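Hand vs. parallel gripper for tools with handles – results so far

gantrymule
Original poster

I promised in the Kovier thread that I would come back with something once I had run the same task on both end effectors long enough to have an opinion. I have one now, though it's not the one I expected.

The task is simple. A hand trowel goes from the table into a shallow mesh basket and comes back out. The right arm does the work and the left arm stays parked low in front of the table. Control is a Baert controller with the stock trajectory blending turned on, and the policy is trained from teleop. I kept the arm speeds the same for both end effectors.

Total is 1,497 attempts split evenly as I could get it between the Kovier parallel gripper and the Zulto hand. An attempt counts as failed if the trowel leaves the fingers before it should, or if it turns in the grip far enough that the blade hits the basket wall. Failures came to 157 across both.

What surprised me is where they happened. The Kovier almost never misses the grab. It closes on the handle and that part is done. But the trowel is blade-heavy compared to what flat pads can hold against, so it droops as soon as it's in the air, and the blade swings when the arm slows down. Most Kovier failures are the blade catching the rim on the way in.

The Zulto hand is the other way around. It misses more grabs, mainly when the trowel is down in the basket and the fingers have to get around the handle with the wall right there. Once it has the handle it keeps it. I saw very little rotation, even with the arm moving at full speed.

The other difference is delay. From command to finger contact I measured 222 ms on the Zulto. The Kovier is quicker, but I don't have a number I trust because I was reading it off a different log. You can feel the lag in teleop. After an hour you learn to close early, and then the policy learns to close early too, and I am not sure that's a good thing.

Shots from the head camera with the Zulto on the right arm:
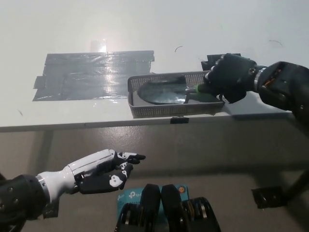
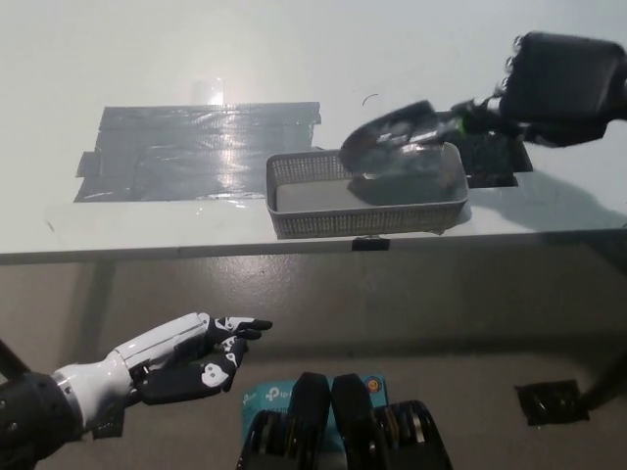
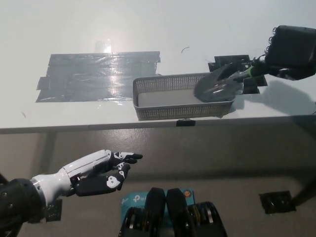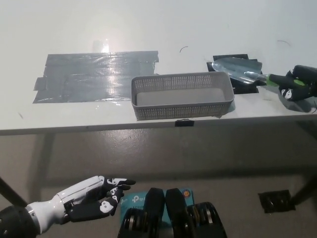
servo_crumb
I'd question the comparison before I questioned the Kovier. Flat pads on a round handle is the worst case for a parallel gripper. Anybody running one on tools prints V-groove pads or at least sticks something soft on there. If you gave the Zulto its best shot and ran the other one with what came in the box, then you tested pads.

gantrymule
Fair. They were the stock pads. I did it on purpose because the question from the other thread was which one to buy and put on the arm, but I agree it limits what I can say. I can print grooved ones. Do you have a profile you like?

servo_crumb
90 degree groove, 2 mm of silicone on the faces, and make the pads longer than you think you need. The length matters most. Droop is a moment arm problem, and a longer contact patch along the handle takes care of a lot of it.

pallet_nine
I run the same hand at work, on a different arm. I get the missed grabs too, and in my case it was the thumb. The default open pose has the thumb too far across, so it hits whatever you're picking from before the fingers are down. There is a setting for the preshape in the Zulto config. I opened the thumb up and the misses near walls dropped by more than half. I changed nothing else.

It might also help your timing. The thumb is the slowest joint on mine, and if your contact measurement waits for the thumb then part of your lag is just travel.

gantrymule
I hadn't touched the preshape at all. The contact number is first finger, not thumb, so I don't think it would change that, but I'll log both next time.

tessellate
Going to disagree with the general direction here. You're comparing grip quality, but what costs you time over a year is maintenance. We had a hand of that general type on a bench in Jesberg for most of a season and I spent more hours on tendons and recalibration than on data. The parallel gripper next to it needed a screw tightened once. If your tasks are handles and boxes, a good gripper with decent pads covers nearly all of it.

pallet_nine
That hasn't been my experience with the Zulto. It isn't tendon driven, for one thing. I recalibrate when I power it up and that's it.

tessellate
How many hours on it?

pallet_nine
I don't log hours. It has been on the arm since July and runs most working days.

tessellate
Then I'd wait. Ours was fine for the first stretch too. I'm not saying yours will go the same way, but I wouldn't tell somebody to buy one based on that.

loopdelay
Coming in on the controller side. The Baert blending is part of your swing problem. With blending on, it rounds the corner between moves, and the decel profile on the stock setting is pretty sharp at the end. A stiff grip hides that and a loose one doesn't. Try the Kovier again with blending off, or drop the jerk limit. You may find the two are closer than they look.

Also, what is your camera situation? If it's head camera only, I'd expect trouble seeing the handle once the hand is over the basket.

gantrymule
Head only right now. And yes, on the way down the hand covers a good part of what it is reaching for. I had a wrist camera on the Kovier for an earlier project and took it off so both setups would see the same thing. There's no clean place to mount one on the Zulto wrist that doesn't foul on something when the hand rolls.

loopdelay
In that case the missed grabs might be a vision problem as much as a hand problem. Parallel jaws can be off by a bit sideways and still close on a handle. A hand that needs its fingers on both sides of it has less room. Hard to separate the two with one view. Even a cheap fixed camera off to one side of the table would tell you.

servo_crumb
Seconding the side camera. You don't need to train on it. Just record it and look at the failures.

gantrymule
OK. Plan is:

Grooved pads on the Kovier, per servo_crumb.
Thumb opened up on the Zulto, per pallet_nine.
Lower jerk limit on both, blending left on so I can compare with the old runs.
Side camera for review only.

I'll change them in that order and do a block of runs after each one. tessellate, I'll keep a maintenance log this time, both end effectors, down to tightening screws.

tessellate
Good. Write down the recalibrations as well, even the quick ones. They add up and people leave them out.

pallet_nine
If you want my preshape values, send me a message with your firmware version. The joint order changed between releases and the old numbers will put the thumb somewhere you don't want it.

gantrymule
Message sent. Pads are on the printer.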